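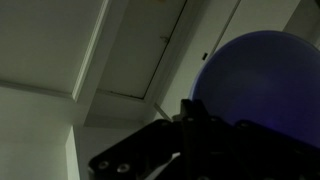

How to check a weather record claim before you pass it on

Every cold snap and every heat wave brings the same pile of posts. Coldest morning ever. Hottest spring since they started counting. Somebody's cousin read 11 below on the truck dashboard and the whole county is now an ice age, or a furnace, depending on who is doing the typing. I don't trust any of it until I've looked, and I don't trust the people on my own side of the argument either. Looking takes less than an hour if you have a spreadsheet program and some patience.

I'm going to use a claim that went around here in January, that the town of Wikstead had just had its coldest night "in recorded history." A man named Asif Minhas posted it on the Lollitz community board and it got 350 shares before lunch. I have nothing against Mr. Minhas. He did at least give a number and a place, and most people don't give you that much.

Step 1. Write the claim down as one sentence

Do this before you look anything up. A claim you can check has a place, a date, a measurement and a comparison. "It's crazy cold out" has none of those. If the post says "record," write down what kind. A record for that calendar date is a pretty cheap thing. A station with 50 years of readings has 365 daily lows to beat, and some of them get beaten every year. A record for the month is harder, and an all-time record is rare. Headlines mix the three up constantly, and I don't believe it's always by accident.

Step 2. Find out which thermometer

Wikstead has two official stations that I know of and any number of backyard ones. The low in the post came from a backyard unit, a Bemel, screwed to a fence in a creek bottom. Cold air drains downhill on a still night and sits there. You can get several degrees between that fence and the airfield without either thermometer being wrong.

Car dashboards, bank signs and phone apps don't count. Many phone apps aren't reading a thermometer near you at all. They're giving you a computed value for a patch of map.

Step 3. Get the daily numbers yourself

Go to your national weather service or your state climate office and look for daily station data. You want the daily high and daily low, and you want the file, not the chart. Anybody can make a chart say what they like by picking where it starts. Save the file with the station name and the date you downloaded it, so when somebody argues with you later you can both look at the same thing.

Expect it to be ugly. Mine had a code for missing days that the spreadsheet read as a temperature, which would have made a very impressive record indeed. Sort the column and look at both ends before you do anything else.

Step 4. Check how long the record is and what's missing

"In recorded history" means since somebody started writing it down at that station. The airfield file goes back 264 months. That's 22 years. My boots are older than that. The other station, out past the Sabbagh place, goes back a lot further but has gaps, including most of one winter that the old-timers here remember as a bad one.

Step 5. Look for moves

Stations get moved. They get new instruments, and the hour of the daily reading gets changed. Find the station history page and note every change. Ours went up 600 feet from its first site to its present one, and hills and valleys don't cool the same way. The agencies adjust their long-term series for this sort of thing. I was ready to holler about that, so I pulled both the raw and the adjusted file and compared them. For our station the difference was smaller than I'd been told by people who were very sure of themselves. Pull both for yours and see. Don't take my word for it.

Step 6. Compare like with like

Set the claimed low against official lows from the same station, same units, same part of the year. Watch for wind chill sneaking in. Wind chill is not a temperature, and half the scary numbers on the evening news are wind chill.

For Wikstead the official low that night was fourth coldest in the short file and nowhere near the bottom of the long one. Cold, yes. My pipes agreed.

Step 7. Stop where the numbers stop

One night at one station tells you about one night at one station. It doesn't sink global warming and a hot afternoon in April doesn't prove it. If you want to argue about the long trend you need decades, and a lot of stations, and a different afternoon's work.

Samer Saliba wrote in to say I should also check the neighboring stations in case the official one had a bad sensor. He's right, and I've started doing it. Two or three within the same valley is enough.

Last updated 2021-04-19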